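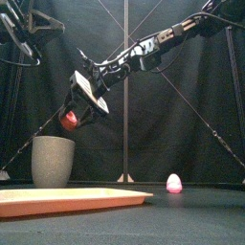

Step 3: Hang the blackout lining

By now the pole is up and you have stopped speaking to whoever held the ladder. Good. Lay the lining face down on a clean floor and measure it again, as it will have changed its mind since the shop.

Turn up a 40 mm hem and pin it, but don't sew yet. Hook the lining on and leave it overnight. Cloth drops. Mine, bought in Orcombe to the full 2,000 mm, dropped enough to sweep the skirting.

Step 4: Sew the hem

Trim, re-pin and stitch by hand if the machine sulks. Lewis McIver swears by iron-on tape. Lewis McIver's curtains are currently on his floor.

Step 5: Deal with the gap at the sides

Light gets in here at five in the morning, usually on to your face. Stick a strip of hook tape down the wall and press the edge of the lining to it.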